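厨房里的第九个同事

中文不是我的母语。我学中文十一年,在食品行业做翻译和生产协调也有很多年,但是写文章还是慢,有些句子可能不太自然,请读者原谅。我想写的事情,是我工作的地方正在发生的一个变化。

我工作的公司叫Claten,是一家做员工餐和会议餐的中央厨房,在Sudamholm工业区里面。我们不是大公司。我所在的分装组一共9个人,每天早上五点开始工作,把做好的菜、米饭、玉米、水果分到餐盒里,盖上盖子,贴标签,装箱,送到客户那里。最忙的一天,我们出了1,653份餐。那一天我记得很清楚,下班的时候我的右手拿不住筷子。

去年冬天,公司决定在分装这一步试用机械臂。做这个系统的公司叫Namilus,他们派来的工程师很年轻,很有礼貌,说话也很快。第一次开会,他们没有带机器来,只带了一台电脑。他们说,机械臂先要在模拟的厨房里练习,练习好了再到真的厨房里来。我们组里的人听了都笑了。我们练习的时候,用的是真的米饭,洒了是要自己擦的。

但是我后来很认真地看了那些模拟的画面。因为我负责把工程师的文件翻译给组里听,所以比别人看得多一些。我发现,看一个人怎样画你的工作,可以知道他怎样理解你的工作。
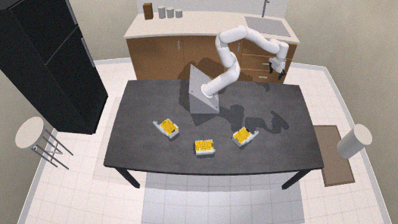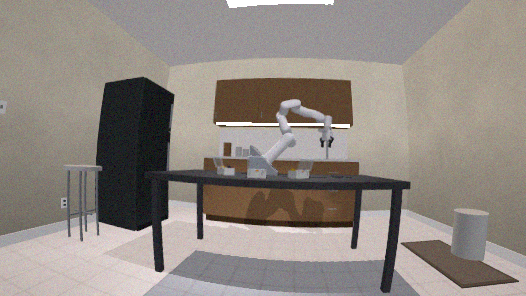

模拟厨房里的一张桌子,一只手臂,几个小盒子

我对这个模拟厨房的第一个感觉是安静。它有柜台,有水池,有冰箱,有一把圆凳子,地砖很干净。它更像一个人家里的厨房,不像我们的车间。我们的车间里没有木色的柜子,也没有可以坐的凳子。我们的地面是湿的,有水管,有推车,有人在喊“后面有热的”。在模拟里面,没有人从手臂旁边走过去。

我问过工程师,为什么不画我们的车间。他回答说,房间的样子不是最重要的,重要的是手臂和盒子之间的关系,房间以后可以换。我觉得他的回答在技术上是对的。可是在我们这里,工作的困难有一大半不在手和盒子之间。困难在于盒子晚到了,在于今天的玉米比昨天的水多,在于旁边的人手割破了,你要一边做自己的事,一边做他的事。这些东西如果不在练习里面,就还是要由人来承担,而且以后没有人把它们叫做“工作”,只叫做“意外情况”。

这是我想说的第一个意见。自动化进入一个工作场所的时候,它先要给工作下一个定义。凡是可以写进定义的,慢慢变成机器的事;写不进去的,留给人。留下来的部分往往更零碎,更急,也更难计算工资。我不认为工程师有坏的想法,他们只能解决可以描述的问题。但是管理的人应该记住,描述以外还有东西。

我举一个具体的例子。机械臂来了以后,我们多了一件事,叫做“摆位”。餐盒必须放在它能够到的范围里面,方向不能太斜,盒子的盖片要打开到一定的角度。以前我们自己分装,盒子斜一点没有关系,手会自己调整,人不需要想。现在要有一个人站在前面,专门为机器把盒子摆好。这件事不重,但是很单调,并且不能走开。组里最先做摆位的是一位大姐,她在这里工作的时间比我长得多,她盛饭不用秤,误差很小。做了两个星期以后,她对我说,以前是我用勺子,现在我是勺子。

我把这句话原样翻译给了工程师。他沉默了一会儿,然后在本子上写了下来。我不知道他写它是为了什么,可是后来摆位的工作改成了每一个小时换一次人,我想这和那句话也许有一点关系。

我也要公平地写好的方面,不然这篇文章就变成抱怨了。

第一,手腕。分装的人几乎都有手腕的问题,这在我们行业里是一件大家都知道、但是很少写在纸上的事。同一个动作,一个早上要重复几百次,盛起来,翻过去,压平。机械臂接过去的正是这个动作。试用四个月以后,我的右手早上不再发麻。我不能证明这是因为机器,也可能是因为我换了枕头,但是组里有几个人说了和我一样的话。

第二,时间。以前五点必须到,晚一分钟都会影响后面的人。现在有一部分餐盒可以由机器先开始做,值早班的只需要四个人,其他的人六点半来。六点半和五点的差别,没有做过早班的人可能不太明白。五点上班的人,晚上九点就要睡觉,他的孩子九点还在写作业。有一位同事说,他现在每天可以和女儿一起吃早饭了。他说这个的时候,好像在说一件不太好意思的事情。

第三,我们开始说话了。这一点我没有想到。以前分装的时候大家都很赶,除了工作的话以外不说别的。机械臂动作比熟练的人慢,而且节奏不变,站在旁边的人就有了一点空。有人开始讨论菜怎么摆比较好看,有人提出玉米和胡萝卜不应该放在同一格,因为颜色太近,客户常常以为我们少放了一样。这个建议说了以后,菜单真的改了。做了这么多年,我们第一次有时间看一看自己做的东西。

所以我没有办法简单地说,自动化是好还是不好。我读到的文章,常常只有两种:一种说机器会拿走所有的饭碗,一种说机器会让人去做“更有创造性的工作”。我对后面这一种特别不放心。“更有创造性的工作”是什么?在我们这里,它目前的意思是擦传感器、填表格和等工程师回电话。这三件事我都做过,创造性不高。

我更关心的是几个小的问题,这些问题没有那么好听,但是每天都会碰到。

谁可以让机器停下来?在试用的第一个月,停止按钮在主管那一边,分装的人要停,必须先叫主管。有一次饭粒卡在夹爪里面,手臂继续做它的动作,把一排盒子都推歪了,我们几个人就看着它推。后来公司在每个位置都装了停止按钮。这是很小的改变,花的钱也不多,可是站在那里的人,感觉完全不同了。一个人如果可以让一台机器停下来,他才是在使用这台机器。

做错的算谁的?以前哪一份少了菜,看标签就知道是哪个人分的,那个人会脸红,下次会注意。现在少了菜,主管说是摆位不准,摆位的人说是识别不准,工程师说是光线的关系。上个季度的表里有269份写着“原因待查”。我负责翻译这张表,我翻来翻去,觉得“原因待查”的意思就是大家都不想谈。我不希望机器的错误都算在人的头上,也不希望人从此就不再关心错误。这两件事我们都还没有处理好。

省下来的钱到哪里去了?这个问题我在会上问过一次。我的中文在紧张的时候会变差,那一次我把“分配”说成了“分配偶”,大家都笑了,会议的气氛很轻松,问题也就过去了。所以我在这里再写一次,写字的时候我可以慢慢来。早班的人少了,加班也少了,公司少付了一部分工资。同事们的身体好了一些,收入也少了一些。对年轻的人来说,这可能是一个好的交换。对要寄钱回家的人来说,不一定。没有人问过他们愿不愿意交换。

说到寄钱回家,我想起我父亲。他在我老家的一个纺织厂工作过,那个厂叫Nasr,我小时候去送过饭。七十年代厂里换了新的织机,很多人害怕,也有人高兴,因为新的机器声音小。我父亲属于高兴的人。他说,第一天开新机器,他听见了旁边的人在唱歌,他才知道那个人一直在唱,唱了很多年。可是两年以后,旁边没有人了,那个位置不需要人。父亲讲这件事的时候,从来不下结论,他只是讲到这里就去倒茶。

我以前觉得他没有讲完。现在我自己站在机器旁边,我想他可能也不知道怎么讲下去。好的和不好的是一起来的,同一台机器带来的,有时候在同一个星期。

公司计划从九月开始增加第二台机械臂,放在水果那一边。水果比玉米难,形状不一样,软硬也不一样,工程师说要重新在模拟里练习。这一次我向他们提了一个要求:在决定练习什么以前,先到我们车间来站一个早上,从五点开始站,不带电脑。他们同意了。我还请他们让盛饭的那位大姐参加讨论,并且这个时间要算工资。关于算工资这一点,公司还在考虑。

我写了一份单子,准备那天早上交给他们。上面写的都是模拟的厨房里没有的东西:地上的水,赶时间的司机,临时改掉的菜单,新来的、还不知道手应该放在哪里的人。大姐看了以后,让我加上一条,冬天的时候手是僵的,前半个小时谁也做不快。我说机器的手不会僵。她说,我知道,但是我站在它对面,你把我也写上。

我就写上了。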